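Counter Layout in a Shared Kitchen
Final report, Aslı Kocabaş

1. Background

The shared kitchen at Ziltgate serves 8 residents. Most of them eat breakfast there between 6 and 9 in the morning, and most complaints on the house message board are about the counter. People said they had no room to put a plate down while making toast. The aim of my project was to record how the counter was used at breakfast and suggest a layout that needs no new furniture.

2. Method

I kept a log for 6 weeks, ending in December. Every time a person picked up, moved or put down something on the counter during breakfast, I made a mark on a printed sheet. Moves were sorted into two groups: moves made to use the item, and moves made only to get it out of the way. Residents knew about the log and could ask to be left out.

3. Results

The log has 841 moves in total. Of these, 528 were made only to clear space. I had expected the larger appliances to be the main problem, but they were almost never shifted. The cutting board was moved most often. It lies flat behind the toaster, so anyone who wants to slice bread has to pull it forward first or work at arm's length.

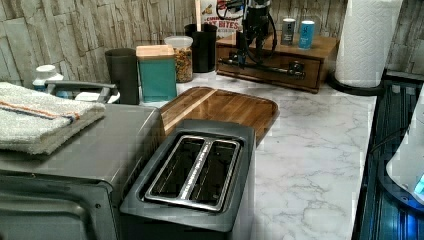

Dry food was the second most common reason for a move. Cereal and canisters stay along the wall, and people reach over the toaster to get to them. Two residents said they wait until the toaster is free before getting their cereal.

The top of the toaster oven is used as a shelf, mostly for towels. This is convenient, but the top gets hot when the oven is on, and the towel then has to go somewhere else — usually onto the cutting board.

4. Proposed layout

The board should stand upright against the wall when not in use. Cereal and canisters should go to the open shelf by the window. Towels need a hook on the side of the cabinet. The toaster can stay where it is.

5. Limits

I was the only person logging, and I missed some mornings during exams. Evening cooking was not recorded. The new layout has not been tested yet.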